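This site uses cookies to remember your login and your reading list. Accept all | Manage settings

Table Service Basics, Handout 5: The Bread and Pastry Course
Benedicta Kyei, evening section, 20 Apr 2018

Okay, so last time we ran out of hour before we got to bread, and a few of you asked me to write it up properly. I'm happy to, because bread is my favorite part of the whole class (you may have noticed).

Start with the cloth. I like a plain one in cream or oatmeal, ironed flat, big enough that the plate and the silverware both sit on it. If you're using a napkin as a placemat, fine, lots of small cafes do it, but then the guest needs a second napkin for their lap. I forgot that at a brunch in Pidley once and had to go begging at the kitchen door for 34 of them!

Plate goes down next, centered on the cloth. With an oval plate, keep the long side facing the guest. You'll be amazed how often an oval plate gets set a bit crooked, and then the whole place looks sleepy. Stand where the guest will sit and look down at it. Fix it from there.

Forks and knives. The usual rule is fork left, knife right, blade facing in, and that's what I want on the practical. For a pastry plate you'll also see the two laid together on one side. I don't mind it. It leaves the other side free for a cup and for whoever is serving. What I do mind is a knife on one table and no knife on the next, so pick one layout and stay with it all morning.

Now the tray. It belongs behind the place setting as the guest sees it, near enough that you aren't carrying a croissant across somebody's coffee. Dark trays are kind to pastry, by the way. A glazed doughnut looks twice as good on black as it does on white china. Don't crowd it, either. People get shy about asking for something when they'd have to disturb a pile to get it.

And tongs! Please practice with the tongs at home. Things I keep repeating:

- Slide the lower tip under first, then close the top one down.
- Croissants get held across the middle, very lightly. Squeeze and you've got flakes everywhere.
- Rings are easiest from the side, one tip inside the hole if the glaze is sticky.
- Sliced bread goes down flat. Get low over the plate before you let go.
- Park the tongs beside the tray between servings, tips toward the tray, never on the guest's cloth.

Duangjai Phromma's group asked whether to serve from the left or the right. Left, if there's room. If there's a wall there, go from the side you can reach without leaning over anybody, and say "excuse me" like a normal person.

For homework, lay the setting twice with whatever you own and serve three different items onto the plate, one at a time. Bring me notes on which one gave you trouble. Mine is still the croissant.

One place setting with the bread tray behind it:

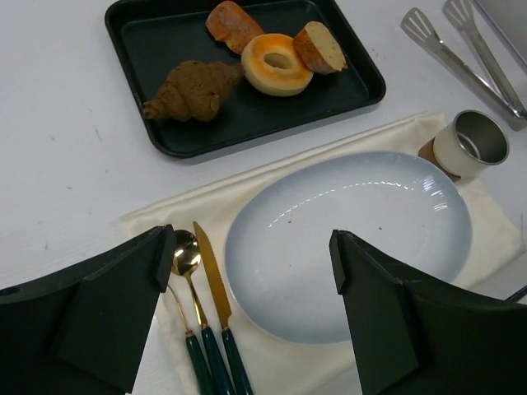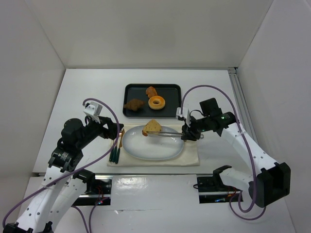

Comments (2)

Arash Golestani
I'd still argue for serving the plain bread before anything glazed. Once the tongs have sugar on them, every slice after that tastes like doughnut, and wiping them between guests slows you down. Could we have 2 pairs on the practical?

Babatunde Ibrahim
Two pairs would help me too. I tried the homework with a baguette and it rolled off the plate both times, so that's my trouble item.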